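I got to the Marnura open day in October with a notebook and a vague plan to stay an hour. I left when they started switching the lights off, and I'd still only seen half of what I wanted to!

The big draw for me was the comparison room. Noreen Keane was running it, and she had set aside the whole afternoon for one question: do you want fingers, or do you want a plain gripper? Visitors could try both. First up was the Kelto, a simple parallel gripper, and I got 9 of my 13 pickups with it on the first go. It's quick and predictable, and I could have played with it all day. Crinkly packets were my downfall – I kept pinching a corner and losing it.

Then we moved on to the hands, a pair of them on two white arms, with groceries to practice on. Snack packets, biscuits, a taped-up cardboard box, the kind of stuff you'd pull out of a shopping bag. 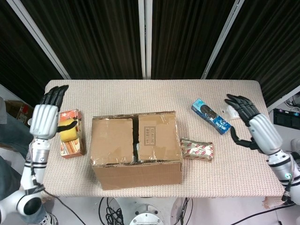 What surprised me was how much the thumb matters. With the gripper I only had to think about width and angle. With the hands I spent most of my turn working out where the thumb should go, and Noreen kept telling me to place it first and let the fingers follow. It took me about 40 minutes to get comfortable (sorry to the people in line behind me), and my score was worse than with the Kelto, but I was grinning the whole time.

She also let us swap controllers. The Vendalach felt smoother on slow moves, while the Ó Riain answered faster and made me overshoot a lot. I'd take the Vendalach for anything delicate. A man next to me felt exactly the opposite, and we argued about it happily all the way to the coffee table.

There were 3 more rooms upstairs, including one on wrist cameras, and I missed every one of them. I've already asked Noreen when the next open day is.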